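在路上的第三个月,说说我们的慢

13/08/2022

昨晚停在 Turlow 湖边的一块小营地,风不大,水面上偶尔有鱼翻一下。我泡了壶茶坐在车门口的踏板上,忽然想起已经好久没写博客了,留言里还有几位朋友在问我们到底走到哪儿了,是不是半路把车卖了回家了。没有没有,车还在,人也都在,就是走得慢,写得更慢。

我们是五月出发的,从 Skaststead 一路往北。原来的计划写得密密麻麻,哪天到哪儿、在哪儿加水、在哪儿洗衣服,全排好了。结果第一个星期就乱了套:先是水泵的接头渗水,后来又因为喜欢一个小镇的面包,硬是多住了七天。从那以后我就把那张计划表折起来,塞进了副驾驶的手套箱,到现在也没再拿出来过。

说到车,又有人问我为什么选了这么小的一辆。我们这辆是 Nørgaard 的老款房车,床是横着的,个子高一点的人睡觉得稍微蜷着腿。厨房呢,说是厨房,其实就是一个灶头加一块翻下来的台面,切菜的时候锅就没地方放,炒菜的时候砧板就得搁到床上去。刚开始我真是天天抱怨,后来慢慢也摸出了一套顺序,先切好,全装进一个大碗里,收了砧板再开火。现在回想起在家里那个大厨房,反倒觉得走来走去挺累的(这话要是让我妈听见了,肯定要笑我)。

车上最要紧的是收纳。我的心得是,每样东西都要有一个固定的位置,而且要能塞紧,不然一上颠簸路,满车叮叮当当,听得人心里发毛。杯子之间垫旧毛巾,调料瓶放进鞋盒,书呢,只带五本,看完了就在营地的交换书架上换。

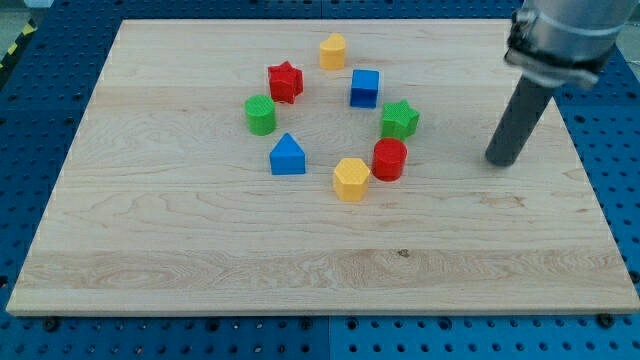

再说说走山路的那一段,这是我最想记下来的。从 Flunamus 山口翻过去,全程八十三公里,导航上说得轻轻松松,我们早上吃过饭出发,到对面山脚下的时候天都快黑了。倒也不是路有多险,就是弯多,坡又长,我家这辆老车爬坡的时候声音特别大,后面要是跟了车,我就赶紧找个宽一点的地方靠边让一让。让着让着,就停下来了,停下来了就想看看风景,看着看着又想煮碗面吃。那碗面是真好吃!就是普普通通的挂面,卧了个鸡蛋,撒了一把路边农家买来的小葱,山风一吹,热气全往脸上扑。

下坡的时候我倒是紧张的。提醒一下第一次开房车走山路的朋友,一定要早早换低挡,别老踩着刹车。我有一回踩得久了,闻到一股焦味,吓得赶紧停下,在路边坐着等它凉,一等就等了大半个钟头。还有就是水箱别灌太满,上山之前留个小半箱就够用了,车轻一点,人也踏实一点。

费用也有人问,那就老实交代一下。油钱是大头,这个没办法。营地呢,有贵有便宜,最贵的一晚花了七十块,有热水有电,我们俩轮流洗了个长长的澡,把能充电的东西全都充满了,觉得一分钱也没白花。便宜的地方就只有一块平地和一个水龙头,可往往是这种地方晚上星星最多,也最安静。我们现在的习惯是野一点的地方住上几晚,再找个设施全的营地休整,洗衣服、倒灰水、打扫车厢,顺便睡个懒觉。

有朋友留言说羡慕,也有朋友说想来又不敢来。我觉得不妨先租一辆,挑个近一点的地方住上两三晚试试看。下雨天两个人闷在车里,一个要看书一个要听广播,那才叫考验呢。我们也拌嘴,多半是为了倒车,他在后面比划手势,我在后视镜里怎么也看不明白。后来买了一对对讲机,情况好多了,虽然偶尔还是会喊错左右。

接下来打算在湖边再待几天,等车厂把订的那条密封条寄到镇上的邮局,天窗一角下大雨的时候还是会滴水,现在暂时用胶带和一只小盆对付着。拿到了就继续往北走,听营地的邻居说,那边的野蓝莓这会儿正熟,我已经把空罐子洗好晾在窗台上了。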